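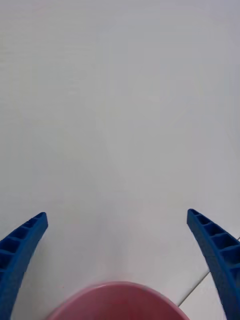

*Pink cup, wrist camera, run 938.*

Dineo Joubert had promised Mofokeng 2,000 good runs by the end of February. She saved the file and typed a label for it.

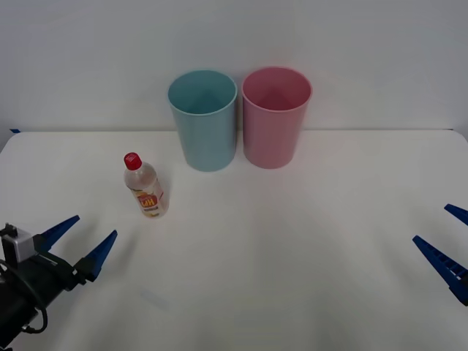 Her contract with Plevia paid by the run, and a bad one paid nothing. She had thrown out 105 already. She rolled her shoulders, took hold of the handles and steered the left arm toward the bottle with the red cap. Her mother kept asking what she did all day. "I teach," Dineo told her.

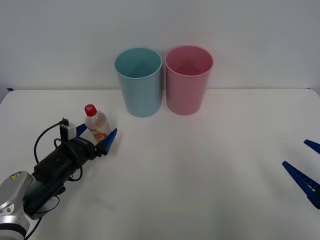
Over the headset Latell asked if she could slow down, as the model was learning her bad habits along with the good ones. Dineo said she would try. She eased off the handles and began again.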